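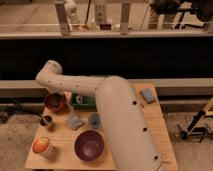
According to Shinji Yagi, most owners in Surnholm decide where to board a dog on one thing only, the price per night, and find out the rest when they drop it off. My report looks at what "the rest" covers and whether it can be checked beforehand.

Method

I wrote to 22 boarding kennels and catteries between Surnholm and Cluvamport in September. Replies came from 18 of them. I asked each one the same questions, on vaccination rules, exercise time, separation of cats and dogs, night supervision and what happens if an animal gets sick. I also handed a short survey to owners at two vet clinics in Ruddock and got 105 back.

Results

All the kennels that replied ask for proof of vaccination. They differ on kennel cough. A few want the vaccine at least two weeks before the stay, and others will take a dog vaccinated the day before. Most keep cats in a separate building. Two have them in the same building behind a solid door, and one of those said older cats did not settle well there.

Night supervision was the hardest thing to compare. "Someone on site" meant a person sleeping in the next room at one place and a house 200 metres down the road at another. Neither answer was wrong, but an owner reading the website would not know the difference.

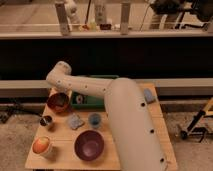 Feeding came up more often in the owner survey than I expected. Many owners bring their own food, and several wrote that their dog came home with an upset stomach after a change of brand. The kennel at Inau asks for meals to be packed in labelled bags, one per feed, and charges nothing extra for it. Others add a daily fee for special diets – usually for anything that has to be kept in the fridge.

Limits

The kennels answered for themselves and I did not visit any of them. Owners at a vet clinic may also be more careful than average. If I did the project again I would ask about staff numbers on public holidays, as three owners raised it in the comments.

Submitted 3 Feb 2026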